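Plusbridge library to stay open two evenings a week

Plusbridge library will open until 9 pm on two evenings a week from July, after a petition from residents gathered more than 400 signatures.

The branch has closed at 5 pm since the council cut its hours last winter. Shift workers and parents told the council that the early finish left them with no chance to use the building, and high school students said they had nowhere quiet to study once classes were done.

Councillors approved the change at their June 2020 meeting. It will cost $4000 for the first trial period, with the money coming out of the neighbourhood programs budget. Staff will be rostered from both Plusbridge and the larger branch at Flultilstead, which keeps its current hours.

Kacper Jabłońska, who started the petition, works in a bakery and finishes most days in the middle of the afternoon. He said he would usually get home, sleep, and wake up to find the library shut.

"I was driving to Flultilstead to return books I'd borrowed five minutes from my house," he said. "A lot of people on my street were doing the same thing, or they'd just stopped borrowing."

The late evenings will cover borrowing, the study tables and the public computers. The local history room will still close at 5 pm, as it needs a trained staff member on the desk. Meeting rooms can be booked until 8.30 pm, and the booking form will be changed before the new hours begin.

Limits on the number of visitors in the building will stay in place for now. Anyone coming in the evening may be asked to wait at the door if the library is full, and seats at the study tables will be spaced out. Returned books are being set aside before they go back on the shelves, so holds could take a little longer than usual.

The council will look at visitor numbers at the end of the trial and decide whether to keep the hours, change them or drop them. A request for weekend opening was also put forward but was put off until the next budget.

Jabłońska said he was happy with the result, though he would have liked a third evening. He plans to keep the petition page up so people can leave comments during the trial - good or bad - and will pass them on to the council.

Comments can also be left in the box at the front desk, where printed copies of the new hours are available in large type.
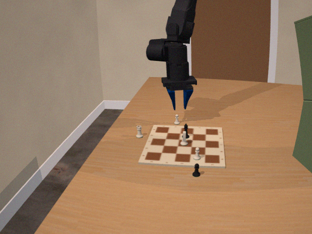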